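Blog » Home Life » Kitchen Table

Sorting out the fruit

By Tracey Lightfoot, November

We went through the kitchen last weekend, which mostly meant the table. It collects everything. Mail, keys, the good scissors, whatever came out of a coat pocket. I put all of it in a bag, shook the cloth out the back door and put it on again. It's the pink one with the white flowers, and it has been through the wash more times than I can remember.

After that I started on the fruit. I buy small oranges by the bag when the weather turns, and I used to leave them in the bag until they were gone. Then one at the bottom would go soft and take two or three others with it. Now I tip them out on the table and check each one. Anything with a dent gets eaten that day. The firm ones go in a box, one layer deep if there's room. Big ones I keep for juice.

Cherry tomatoes get the same treatment, and I keep them apart from the oranges once I've looked them over. I don't refrigerate them. My neighbor Laurențiu Moldovan does, and we have agreed to leave that subject alone.

I lay something soft down when I sort, usually an old piece of black velvet left over from a sewing project. It stops things from rolling, and I can wipe a dusty peel on it. I have two pieces and both need a wash.

The whole job took 50 minutes, and that included a cup of coffee and a phone call. Next up is the cupboard over the stove, where I already know there are 6 jars of paprika.

Filed under: tidying, fruit, small jobs 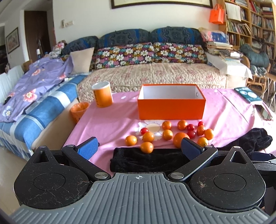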